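**Roofing shingles in a mixed dumpster – does Jinton take them or not?**

*Posted 2019-12-04 in Home Projects > Demo and Disposal*

**gravelpit_dave**

Tearing off the garage roof and gutting the back bedroom at the same house. I'd like to get one dumpster for both jobs. Jinton's website says "no heavy debris in mixed loads" but doesn't say if asphalt shingles count as heavy. I called twice and got two answers. First person said fine, second person said shingles need their own container.

Garage is 524 square feet of roof, one layer on most of it, two layers on the north side. The bedroom is drywall, carpet, trim and a closet.

Has anyone done this with them lately?

**marlow77**

I did it in the spring with Jinton. 20 yard, shingles on the bottom, drywall and old cabinets on top. Driver looked in, tarped it, left. No extra charge other than going over on weight.

**hinge_and_pin**

You got a driver who didn't care. They charged me a contamination fee on the exact same load. It's in the rental agreement, second page. Shingles go to a different place at the transfer station here and if they're mixed with drywall the whole thing gets billed at the mixed rate, plus the fee.

**gravelpit_dave**

How much was the fee?

**hinge_and_pin**

70 dollars. Not the end of the world, but the overage was worse. Shingles get heavy fast.

**tbone_reno**

A single layer of three-tab is somewhere over two pounds a square foot. Call it 2.5 to be safe. On your garage that's 1,310 pounds, and then whatever the second layer adds on the north side. You're not going to break the weight limit on a 20 yard with that. The drywall from one bedroom isn't much either.

I wouldn't rent two containers for this. That's throwing money away.

**hinge_and_pin**

Nobody said rent two. Take the shingles to the Mangubat Road station in a trailer. They have a separate pile for roofing and it's cheaper by weight than mixed. Then get the small dumpster for the bedroom.

**tbone_reno**

If he has a trailer. And wants to load it, strap it, drive it and unload it by hand. I've done that. I would pay the 70 every time.

**gravelpit_dave**

I have a 5x8 utility trailer, but I wouldn't want to put much over 1,000 pounds in it. So two trips at least.

**oakst_landlord**

Try Stevum. They're smaller than Jinton but they'll tell you in writing what you can put in. I use them for turnovers. Their 15 yard is a 7 day rental and they let you keep it longer for a daily charge. Pickup has been on time for me except once, when the truck was down and it sat for 11 days. They didn't bill me for the extra.

One thing to watch is the driveway. The rollers on the container will mark up asphalt, and they don't bring boards. You have to put down your own plywood before they get there.

**marlow77**

Stevum doesn't go past the river as far as I know. Depends where Dave is.

**gravelpit_dave**

I'm on the east side, so that should be OK. I'll call them.

What about the carpet and pad? There's also a closet full of clothes and bedding the last owner left. I was going to toss all of it in.

**oakst_landlord**

Carpet is fine, roll it and lay it flat or it eats up your space. Clothes are allowed too, but I bag them. Loose fabric blows out if the tarp isn't tight. Anything still wearable I drop at the textile bin behind the Hasis lot – that one takes bedding as well, as long as it's dry.

**hinge_and_pin**

Mattresses are extra everywhere, if there's one in that bedroom.

**gravelpit_dave**

No mattress. There are two old paint cans and a window AC, though.

**tbone_reno**

Neither of those can go in. Paint goes to the household hazardous drop-off unless it's latex and dried out solid. The AC has refrigerant in it, so it goes to the station's appliance area.

**gravelpit_dave**

Update. Stevum quoted me a 15 yard and put in the email that one roof's worth of shingles is OK mixed with drywall, as long as the load stays level with the top rail. Delivery is later in December. Going with them. Thanks for the help, all.

**hinge_and_pin**

Good. Save that email and have it on you at pickup. I still think the trailer was cheaper.
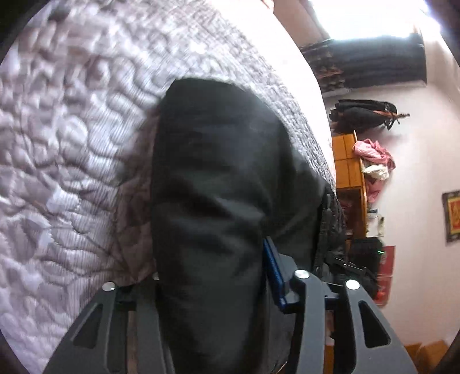 **pinecone_rita**

Does the level load rule mean level with the sides all the way across, or can it be mounded in the middle?

**oakst_landlord**

Level all the way across. The tarp has to lie flat over the load, and a driver can refuse to haul it if there's a mound. Keep the pile a few inches under the rail and you won't have to dig anything back out.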